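Posinia Pantry Labels

A list of 800 short product names from grocery packaging, typed by hand and sorted into eight shelf groups. Version 2, last updated 12/27/24.

Each row has four fields: name, group, package type and net weight. Weights are in grams — blank if the label gave none.

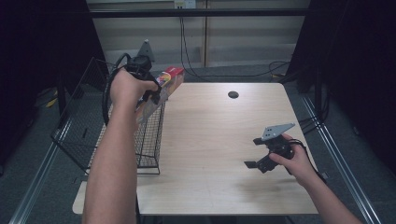 A printed cardboard box over a wire mesh basket.

Spelling follows the label, including odd capitals. Duplicate names were merged in March.

Free to use with credit to Posinia.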